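Buying the arm is the cheap part
Notes for the April planning session, Cledgate operations group

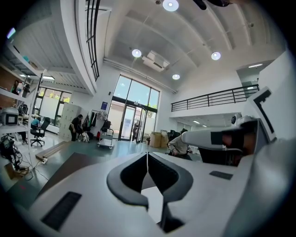

Start with the quote. Ask the room who has read one to the last page. Wait. The Pumico quote we were sent runs to 6 pages and the price is on the first. Everything we'd argue over later is on the last two.

Say this early: I'm not against buying. I'm against buying in the same quarter as the demo.

Demo point. A vendor picks the parts, the lighting and the table. Bastitz ran theirs on clean cartons, all one size. Our returns come in split, taped, soaked and half open. I asked to send them a crate of ours and I'm still waiting for an answer. (Don't get stuck here, MacLeod people may be in the audience and theirs was no better.)

Slide with the hours. 632 hours of staff time went into the last trial. None of it was in the equipment budget. It came out of packing, and packing missed its targets and got blamed for it. Pause on this one.

What I want in the budget line before anyone signs:
- finger pads and other wear parts, priced for two years
- floor space, including what we have to move to get it
- power and cabling done properly, by an electrician
- training, plus cover for whoever is being trained
- somebody's hours for collecting and checking data, if the thing has to be taught our parts

They will say that last one goes away with the next software release. Ask for that in writing.

Payback. The vendor slide says 2 years. Ours came out at 5 with repairs left in. Show both and don't soften it. If asked which is right, say I don't trust mine much either, but I can show where every number came from.

Skip the leasing slide if short of time. Leave ten minutes for finance, they'll want the maintenance contract.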